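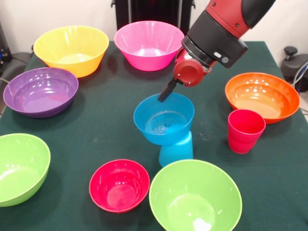
Do I need a written procedure for a job as small as moving bowls and cups?
I'd write one every time, and I'd keep it to a single side of paper. Small jobs are where bad habits settle in, and the page gives the next person on shift something to argue with.

I wrote my first one for our bench at Tivmont after a muddled week in October when two of us ran the same task in two different ways and then couldn't compare anything. It was dreadful (it had a section called "General", which was mostly me grumbling about cables), but it did the job, and I've been trimming it ever since. What follows is the version we use now for tabletop pick and place with plastic tableware. Pinch whatever you like.

Before you power anything

Walk round the table. I mean properly round it, all the way, looking at the floor as well as the top. Push chairs back past the reach of the arm. Check that nothing trails across the place where you'll be standing, and that the stop button is on your side and you can hit it without leaning over the cloth. Then press it! Press it, try to jog the arm, and see that it refuses. I do this at the start of each session and again after lunch, and yes, people roll their eyes.

Next, the cloth. Ours is green and felt-like and it picks up lint like you wouldn't believe. Smooth out the big creases, because a cup standing on a ridge will go over at the first nudge. A few specks don't matter to the arm, though if your setup relies on a camera you may want to go over it with a sticky roller.

Write down who's in charge. One name. That person says "moving" before the arm moves and "stopped" when it's safe to reach in, and no one else's word counts. I was sniffy about this when I started at Tivmont, and then I reached for a cup while a colleague was still mid-run. Nothing touched me, but I've said the words out loud ever since.

Laying out the dishes

Leave a gap between pieces wherever the task allows it. My rule of thumb is that an open finger should go down beside the rim without brushing a neighbour. Overlaps as the camera sees them are fine, and you'll get them with any low viewpoint, but judge the real spacing by standing over the table.

Mixed sizes are good. Put wide bowls in with narrow cups, and don't hide the awkward ones at the back just to get a nice smooth session. If you always tuck the hard piece away, your results will flatter you.

Name the pieces on your sheet by colour and type, and if you have two the same, say which is which by position. "Front green bowl" is plenty. I once wrote "GB2" all over a log and had no idea a month later what I'd meant. 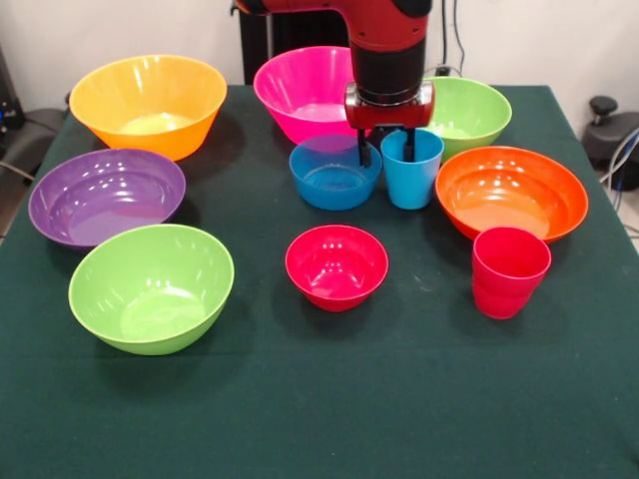

How slow should the arm go when its fingers are down among the dishes?
Slow enough that whoever has the stop button can react before a finger shoves something off the table. Find that speed on your own bench by practising stops with the arm well clear, then go a bit slower again for the real thing.

We work with two speeds, a travelling one and a creeping one. Travelling is for when the fingers are above the tallest thing on the table, stacks included. Creeping starts as soon as the tips drop below that height, and it stays on until they're back above it. The Tridia checklist I learned from only asked for creeping during the grasp itself, which I think is too loose. Backing out catches rims just as often as going in does.

Go straight down and straight up near a rim. Sideways moves with a finger inside a cup are how you end up dragging the whole lot along the cloth. If you must shift sideways, lift first, even if it feels fussy.

Stacking wants its own line on the sheet. Decide beforehand what may go on what, and how high. We cap it at 3 pieces, and anything taller gets taken apart by hand with the arm stopped. A bowl on top of an upright cup counts as a stack, by the way, and so do nested cups. Pimow's sheet (they kindly let me copy bits of it) leaves nested cups out, and we had a good old grumble over that before we added them to ours.

When it goes wrong

Stop, say "stopped", then look. Please don't try to rescue a tipping cup with your free hand. They're plastic, let them fall.

Write the failure down before you tidy up. What was the arm going for, what did it touch, how far had it got? Three short answers will do. If the same thing goes wrong 5 times in a session, we stop for the day and change something, and whatever we changed goes on the sheet too. Don't quietly delete the bad runs. We've got 3,000 entries in our log now and the grumpy ones are the bits I go back to most. 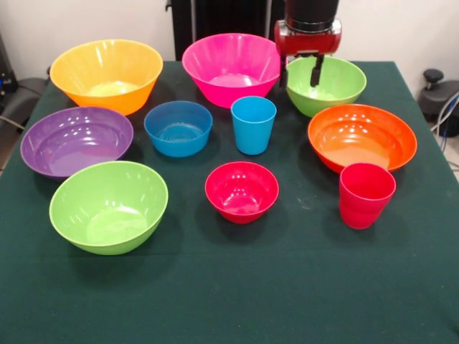

Oriana Sosa wrote in to say that she'd go further on the creeping speed: at Saavedra they use it for the whole descent, starting from wherever the arm pauses over its target, and they don't let anyone change the height setting halfway through a session. She also thinks my one-name rule needs a handover line, so that when people swap over, both of them say it aloud and the new name goes on the sheet before the arm moves again.

I've pinched the handover line, it's a good one. I'm still thinking about the whole-descent idea. It would make our sessions longer and I suspect people would get bored and stop watching, which is its own kind of risk, but I'll give it a go on the back row first, where you can't see so well past the front dishes.

Packing up

Park the arm high and away from the table, press the stop, and only then start gathering the dishes. Check rims for nicks with your fingertip. Anything cracked goes in the bin and gets crossed off the sheet, or someone will spend a morning hunting for it.

Last thing, put the date on the page and keep the old versions. Mine says Apr 4, 2019 at the top and there's already pencil all over it.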